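Forum > Kitchen Automation > Buying Advice

Budgeting for a gripper that can handle knobs

Posted 4/4/23 by Mamta Katiyar

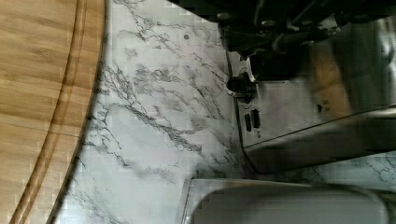
So I have $2693 for the year and I'm stuck. The Zurnemico gripper is $617, and I want it working espresso machine controls. Do I buy one and a spare set of fingers, or save up for 2 whole grippers?

Facundo Salinas
One gripper, plus fingers! Knobs chew through pads, so put that in the budget too. And hold back 20 percent for cables and mounts (I didn't, and October was miserable).

Nam-gil Sung
Get Drumovar. Better.

Comments

Tyson Perron: Better how?

Mamta Katiyar: Going with one and spare fingers, thanks Facundo!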